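Monday, bench notes, bedding. Trundell guest room.

Picked up where I left off before the long weekend. Question on the table is still the one Vasiliki wrote on the whiteboard in letters a foot high: WHY DOES THE STRIPED ONE NEVER LIE STRAIGHT. She has underlined NEVER. I have not erased it, out of respect.

Setup same as last time. One bed, made up with the floral sheet, striped blanket on top. Curtains open. I said I would do three makings by hand in the morning and three after lunch, so that we could blame my blood sugar if the results came out different.

Morning set. Started from the foot, corners first, working up. Sheet went on fine. It is an old sheet and has been through the wash enough times that it does what it's told. The blanket is another matter. If I pull the head end square, the foot end twists. If I pull the foot end square, the head end gathers itself up into a rope and sulks. Aslı says this is a grain problem, the blanket having been cut a little off the weave, and that you can feel it if you tug corner to corner. I tugged corner to corner. One diagonal gives and the other doesn't. So she is right, and I have written it down here so that I can't claim later that I noticed first.

Note for whoever does the write-up: "straight" needs a definition. I've been going by the stripes. Wayne goes by the hem. On this blanket those are two different opinions, and we have spent a fair part of the spring arguing about beds while meaning separate things.

Second making I tried Wayne's way, hem parallel to the mattress edge, stripes be damned. It looks tidy from the door and slightly seasick from the pillow end. Third making I tried stripes first and let the hem wander. It looks tidy from the pillow end. Nobody enters a bedroom from the pillow end, Wayne points out, and I have no answer to that yet.

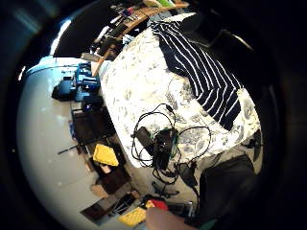

Took lunch. Came back and wrote up what I think we know so far:

- Stripes forgive nothing. On the plain gray blanket from Nazarenko the same twist is there, I'd bet money on it, but the eye has nothing to follow and so it passes.
- The floral sheet forgives everything. You could put it on sideways. Inna maintains that we did put it on sideways in April, for a week, and that she was waiting to see who would mention it.
- A sharp crease across the stripes stays put until someone lifts the blanket completely. Smoothing it with the flat of the hand only moves it down the bed, like a bubble under wallpaper.
- Folding the blanket back on itself to air the bed is where most of the twist gets in. I used to do this without thinking. I now do it while thinking, and it's no better.

Afternoon set. Tried the two-person method with Inna on the far side. Much quicker. Also much louder, as each of us was sure the other was pulling. We got the blanket down flat on the second go and both stood back to admire it, and then she sat on it to tie her shoe. Logged as a pass anyway. I put her initials next to it.

Third and last making, one person, the lift-and-drop: hold the top edge, arms wide, throw it up and let it fall. Charoen swears by this and has the arms for it. I don't. It came down mostly on the bed. The landing was pretty, and the angle was the worst of the day.

Washing. The label on the striped one is worn past reading, so I can't tell whether it wants cold. Brarkdale sent over a note with the replacement stock saying cool wash, line dry, no tumble. We have been tumbling. I strongly suspect that the tumbling is half of the twist, and I'd like to prove it before I go back to the whiteboard and have to face the underline.

Plan:

1. Wash the striped blanket cool, spin at 800, dry it flat over two racks. The Sodon machine has that setting if you hold the knob while it decides.
2. Measure both diagonals before and after. Use the cloth tape. The steel one snags the hem, ask me how I know.
3. Repeat the solo makings, stripes first only. Wayne may repeat his on his own time.
4. Ask Vasiliki whether the guest room really needs stripes at all. Pick a good moment for this.

Also outstanding: pillowcases. There were four on the shelf in the closet and now there's a gap and a sock. The sock isn't mine.

Bed left unmade overnight to air. If you come in early, please leave it that way, even if it hurts you. Charoen, this means you.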